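### 4.2 Soft goods and close contact: what piles up where people sit

Section 4.1 dealt with hard items (mugs, chargers, mail). Soft goods behave differently and we ended up coding them separately. Short version: fabric gets left where bodies were. Chairs, ends of couches, floor next to either. It doesn't travel far and it doesn't get put away at the end of the day the way a plate does.

Pilot was in June, two households, notes only. Main study used the Takham coding sheet with our changes (Appendix B). The sheet has one line for "textiles". Not enough. We split it into three surface types: knit or fleecy, coarse weave, and smooth/leather-like. Reason is practical. Coders could agree on surface long before they could agree on what the thing was. Asking "bag or jacket?" got us arguments; asking "shiny or matte?" got us an answer.

In total 900 close views were coded from the seating zones, 600 of them with at least two surface types touching or overlapping. Of the 600, a set of 142 was put aside as ambiguous on object name, and both coders had to do those again from scratch. Fig. 3 comes from the ambiguous set and is typical of it. Gray knit-like textile very near, probably over a leg or limb, black leather-like material with soft creases next to it, coarse dark weave filling the gap. Three surfaces, and only a best guess for any of the names. Both coders wrote "gray = clothing, worn?" and both left the black material as unresolved between bag, jacket and seat.

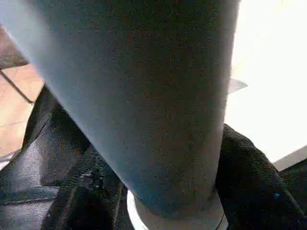 **Figure 3.** Close view from a seating zone, coded for three textile surfaces: matte gray, leather-like black, coarse dark weave. White rounded item at bottom coded "footwear or rim, unresolved".

The white item is worth a word. Coder 1 had it as a sock, then changed to shoe, coder 2 said smooth plastic rim. Under the old sheet this would of been a disagreement and dropped. Under ours it goes in as "unresolved" and the surface codes still count. Same for the thin dark line beside it, cable or seam, left uncoded.

Worn versus left. This is the distinction we care about most and the one that's hardest up close. A pair of leggings on a leg and a pair of leggings over a chair arm can give the same texture, same color, same shading. Shape helps some. A long rounded form that narrows at one end was taken as probable limb; flat, bunched or hanging cloth was taken as left. Rule is crude. Where coders weren't sure they marked "worn?" with the question mark, and those views are excluded from the clutter counts in Table 4 but kept for surface counts. Figure 3 is one of these.

Seat or thing on seat. Second problem, related. Leather-like upholstery and a leather-like jacket both fold, both shine along the ridge of the fold. Wikström's test (look for a seam line that repeats) works at arm's length and mostly fails nearer than that. We tried a fold-depth rule instead, deep folds = garment or bag, shallow = seat. Agreement went up a little but we have no way to know whether it went up in the right direction, so the fold rule is reported in the appendix only. Don't lean on it.

Coarse weave was the easy one. Coders hardly ever disagreed on it as a surface. What it belongs to is another matter: rug, cushion, coat, couch cover. We make no claim from weave alone.

Some things that follow for tidying advice, which is what the Zondus household guide was asking for in the first place. Storage for soft goods should be within reach of the seat. A hook in the hall does nothing for a sweater that comes off on the couch. Baskets were tried in the Skastine homes with mixed results, see 5.1. Also, dark on dark gets missed. A black item on a dark cover was the most common miss in the recheck, and residents told us the same about their own stuff, they sit on it before they see it.

Limits. Close views only, so no room layout. Lighting not controlled. The full archive runs to 3,000 views and teh seating zones are only part of it; kitchen and entry are handled in 4.3 with the unmodified sheet, so surface counts can't be compared across the two sections.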